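Sorting Caps Into Clear Bins (And Keeping Them There)

Posted by Agnese Dzene, Feb 26, 2024

My household owns more baseball caps than heads. I won't give the exact ratio. For years they lived on door handles, on the newel post, under coats and, for one memorable winter, inside the bread bin. What follows is the system that replaced all that. It costs very little, takes an evening, and needs no drilling, which suits me, as I'm not allowed to drill things any more.

What you need

A table you can get at from more than one side
Clear plastic bins, open topped, big enough for a cap with its brim on
A soft cloth, the fuzzier the better
A lint roller or an old clothes brush
Labels, if you're the sort

On bins: I've tried the Vikmont ones and the Mustell ones. The Vikmont are stiffer and stack without sulking. The Mustell are cheaper and bow at the sides once you fill them. Either will do. Don't buy lids. A lid is one more thing between you and putting the cap away, and you will lose that argument every evening until you die.

Step 1. Clear the table

Everything off that can come off. Use a table and resist the bed, because a bed with caps on it becomes a bed you sleep beside at one in the morning. A bare wooden top is ideal. If you keep a mat on yours, leave it where it is and treat it as the waiting area for anything you haven't made up your mind about.
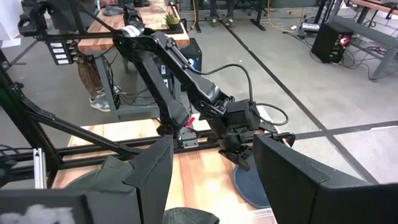 Wipe the top down before a single cap goes near it. Dark caps pick up every crumb and hair within reach and then show it off. I do a dry wipe, then a barely damp one, then go and make tea while it dries. Skip the tea if you must, but the drying matters.

Step 2. Gather the caps

All of them. Look in the car. Look in the other coat. Look in the bag you took to the seaside, which still has the seaside in it. Put everything in a carrier bag by the door as you find it and bring it to the table in one go, otherwise you'll wander off halfway through with a cap on your head and start doing something else.

Then work in small batches, a handful at a time. I once tipped the full collection out at once and had to have a lie down. With only a few in view you can see what each one is and whether you like it.

Step 3. Lay them out crown up

Crown up, brim pointing whichever way it fancies, with space between them. A cap that insists on lying on its side can stay there for now, as that's a fair chance to look at the strap. Check:

The buckle or fastener. Does it still hold?
The sweatband. Be brave.
The brim edge, where the stitching goes first
The button on top, if there is one

This is also when you'll learn something about your taste. You may believe you own a range of colours. Put two olive greens, a charcoal and a navy under a decent light and it becomes plain that you own one colour in several moods. If two caps are so alike that you can't say which you'd reach for, keep both for a month and see which one stays in the bin.

A plant can stay on the table if it's in a heavy pot and you aren't a flinger. Mine has survived so far. Move it back a bit before you start brushing, as glossy leaves collect fluff nearly as well as a cap does.

Step 4. Brush and reshape

Brush from the top of the crown down to the brim, always in the same direction. The lint roller is for what the brush leaves. For a crown that's gone flat, put your fist inside and push gently while you turn the cap round with the other hand. You'll look like a bad puppeteer. Carry on.

Please don't put them in the dishwasher. I know what the internet says. The internet isn't coming round to help you peel a warped brim off the top rack.

Step 5. Fill the first bin

Start with one cap and one bin. For a soft cap, you can fold the crown in slightly and tuck the brim so it sits neatly with the crown facing up. Stiff-fronted caps shouldn't be folded at all. Stand those one behind another, each nested in the back of the next, brims all the same way.

Keep the second bin empty until the first is full. It's tempting to deal them out evenly like cards, but then you have two half-sorted bins and no idea which is which. 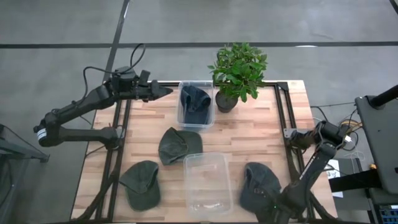 Step 6. Add the cloth

A bin of caps slides about when you pull it off a shelf, and the ones at the back end up on their noses. A soft cloth stops that. An old towel or a bit of fleece is fine. I use a Larik fleece throw that I cut up after the dog had finished with it, and I regret only that I didn't do it sooner.

Don't fold it. I wasted ages making a tidy square that lay there doing nothing. Bunch it up, drop it in, and let it sag into whatever gap the caps leave. It should be loose enough that you can push a hand under it.
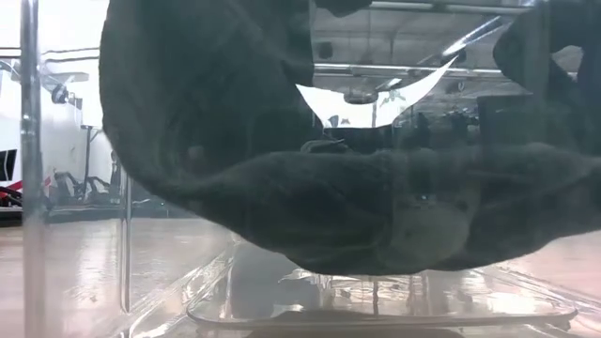

Dark cloth is the practical choice, as it hides what comes off the caps. It also hides dark caps, so if your bin seems to be full of towel, have a feel about before you accuse anyone. Shake the cloth out of a window every so often and wash it on its own. The first time I washed mine with the shirts, and we all wore the results for some weeks.

Step 7. Find them a shelf

Eye level or a little below, long side facing out. The whole point of clear plastic is seeing in, and a bin on top of the wardrobe might as well be a cardboard box. Keep them out of direct sun too, as navy goes a sort of tired purple if you let it.

If you label, label the shelf and leave the bin alone. Bins get swapped. I have one from Bhatt that still says BATTERIES and has never held one.

How long does it take?

My first go took about 2 hours, a good part of it spent trying things on in the hall mirror. Topping up takes a few minutes.

What about straw hats?

Different shape, different temper. Hang them up.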